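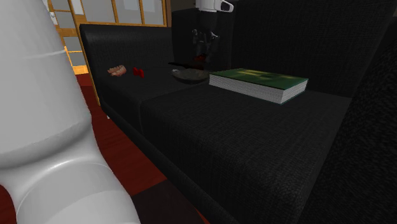

According to one reader in Ikudham, a border post which opens only when the boat comes is no border post at all, and the money should go to the road. I have thought about this remark for some weeks, and I respect it, but I cannot agree.

Our town, Enden, received its small customs and passport office last spring, when the ferry from Plurnness started to run again. Before this, a passenger had to travel 189 kilometres to the capital for one stamp. Many people did not go. They simply stayed at home, and their cousins on the other side stayed at home too.

The complaint is that the two officers have little work. Last year 1,826 passengers passed through, and in the winter months there are days with no boat. I understand why a taxpayer looks at a closed shutter on a Tuesday and becomes angry. But we do not ask the fire station to have a fire every day.

More serious, in my opinion, is the question of the fee. Each foreign visitor must pay 200 crowns on departure, in cash, at a window which gives no change. The Vasilakis company, which runs the ferry, already collects its own harbour charge with the ticket. Why can both sums not be paid together? I have seen families with three children searching in their bags while the captain is waiting. A visitor who leaves us in this mood will not tell his friends to come.

I would also like the rules to be written on the wall in three languages. At present there is one sheet, in ours only, and it speaks of "goods of a personal character" without saying what these are. Is a box of fish personal? Last summer the answer depended on the officer.

The collected petition against the office has 628 signatures, and I know that this is a large number for a place of our size. I did not sign it. If the office is closed, the ferry must go to Ikudham instead, where the harbour is deeper, and I do not believe it will come back to us a second time. Let the officers stay, let them do the port registration work on the quiet days, and let the fee be on the ticket before the season begins in May.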